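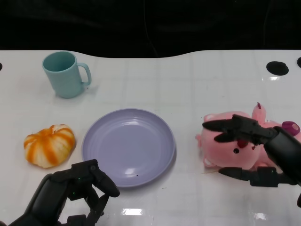

Mug, pumpkin, plate and plush on the white table

About Plumel

Plumel is a small homewares and gift shop, and we love what we do! Pui-shan Yang opened it with one shelf of mugs and a borrowed cash box. Now there are eight of us, and we stock everything from dinner plates to fall decorations (Ebenezer starts asking about pumpkins in February).

Cheng-en Yu picks the colors each season, and she's big on soft purples right now.

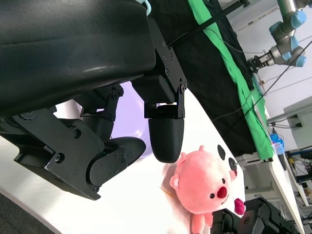

Something in pale lavender

Ho-yin Wei runs our gift wrapping classes, 16 seats, tea included. Come by and say hi, we open at 10 a.m.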